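Hand-Held Gripper Comparison: Finger Pads and Wrist Camera Placement
Speaker notes, Jevberg methods session
Presenters: Damilola Isah and Branislav Halás

Slide 1. Title
Welcome the audience and introduce both presenters. State that questions will be taken after slide 4 and again at the end.

Slide 2. Purpose of the comparison
The Husden group was asked to recommend one hand-held gripper for household recording. Two candidates were considered: the unit with smooth rubber pads, and the unit with textured pads. The arms at the Jevberg laboratory accept either set of fingers, so the recommendation concerns the hand-held tool only. Mention that the cost comparison is in the handout and will not be read aloud.

Slide 3. Bench procedure
Each set of pads was given 100 grasps on the bench, using the same objects in the same order. Operators changed over after every block. A grasp was recorded as a slip if the object moved against the pad after closing. Damilola to explain the scoring sheet. Pause here if the room wants to see the sheet itself.

Slide 4. Bench results
The smooth pads recorded 27 slips, most of them on glazed bowls. The textured pads recorded 3. Point out that the bench objects were clean and dry, and that no claim is made about greasy dishes. Take questions.

Slide 5. Camera placement
Branislav to present. The camera was tried in 2 positions, high and low. The high mount gives a better view of the tabletop but loses the fingertips when the tool is tilted. The low mount keeps both fingers in view and also takes in a good deal of the room. The MacLeish controller accepted both mounts without changes to its settings.

Slide 6. View from the tool in a home
Leave this slide up while discussing clutter. Ask the audience to look first at the fingers and then at the table between them.

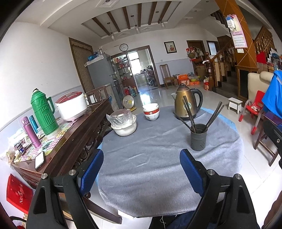 Figure 1. Textured blue pads on the hand-held gripper, with kettle, chopstick holder and bowls on the dining table.

Note the bundle of thin chopsticks close to the kettle. Objects standing this near to one another were not part of the bench set. Branislav recommends adding them before the next round.

Slide 7. Recommendation
Textured pads, low camera mount. Arkavard will supply replacement pads through August. The smooth pads should be kept for flat packaging, where the bench results showed no difference.

Slide 8. Questions
Refer requests for the raw scoring sheets to Damilola Isah.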